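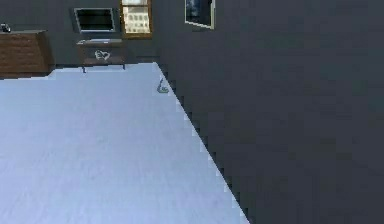 Grunddale, Dec 20, 2019

Project Report: Simulated Rooms and the Work of the Test Staff at Tadau

Student: Gifty Ayaaba
Workplace supervisor: Gyula Bodnár

1. Background

Tadau writes control software for robots that pick up small household items. Until last year most testing was done by people in a practice room. They put objects out, started a run, wrote down the result and put everything back. Now most runs happen in a simulator called Plinar. I spent the fall term with the test group to find out what this changed for the staff.

2. The work at hand

Each test starts with a rendered room. The one at the top of this report has a television on the back wall, a wooden dresser, a side table with a white heart on it and a window with a brown frame. The part that matters for the test is the small gray-green object on the pale surface, close to the edge. A tester opens the room, looks it over and decides if it is fit to use. Is the object resting where it should? Is too much of the view blocked? The dark plane on the right was the first thing I asked about, and Gyula told me views like this are kept in the set on purpose, as hard cases.

After the room is passed, the runs go on overnight. In the morning the testers go through the failures and sort them by cause.

3. What changed for the staff

I gave out a short survey in September and got 20 answers. I also sat in on reviews and talked to people at lunch, which was often more useful than the survey.

The physical work is almost gone. Two testers said their backs and knees feel better. Several miss moving around and said the day is longer at a screen. In a normal shift a tester now reviews 56 rooms, and the later ones get less attention. I noticed this in my own reviews too.

Skills have shifted. The old job needed patience and steady hands. The new one needs some scripting, and the training for that was a single afternoon. People who picked it up fast became the ones everybody asks - this is extra work and it is not in their job description.

There is also less talk. In the practice room two people worked each station. Now each tester has a queue.

4. The practice room

It still gets used. Staff at the Chukwu site send over a list of runs that behaved differently on real hardware, and these are repeated by hand. There were 37 on the list when I left. Testers asked to be put on this work more often than there were places.

5. Suggestions

Rotate everyone through the practice room. Put a limit on rooms per shift. Give the scripting course again, over several days, and pay the people who help others with it.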